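A Sofa by the Door: Talking Night Baking in Welham

The baker behind Dultero gets up at 2 in the morning, and she'll happily tell you it's the best part of her day! Her shop in Welham sells rye, seeded loaves and a cardamom bun that's gone by eight.

"The street is so quiet," she says. "I put the radio on low and the dough is just there waiting for me."
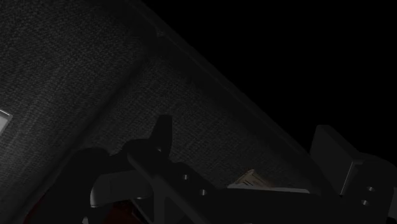 How did she get started?

"With one bad loaf a week in my sister's kitchen," she laughs. "Then the neighbors began asking for the good ones."

Now she bakes 143 loaves on a busy morning – all shaped by hand – and her starter is older than the shop. She feeds it before she feeds herself.

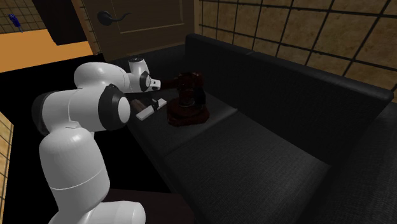
Flour and Friends

The rye comes from the Zostbridge mill, and she lights up when she talks about it. "It smells like a field. I opened the first sack and just stood there."

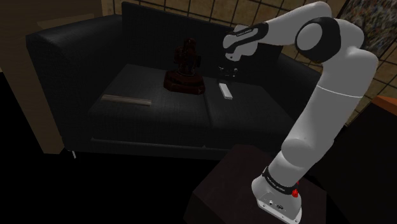

She also wants to teach. Her first class in January had 41 people asking for a spot, and she's hoping to add a second evening soon – pizza dough this time.

Comments

ryefan: The cardamom buns!! Worth setting an alarm.

Upadhyay Tea Room: We serve her seeded loaf and love it.

moss_k: Is the pizza class open to beginners?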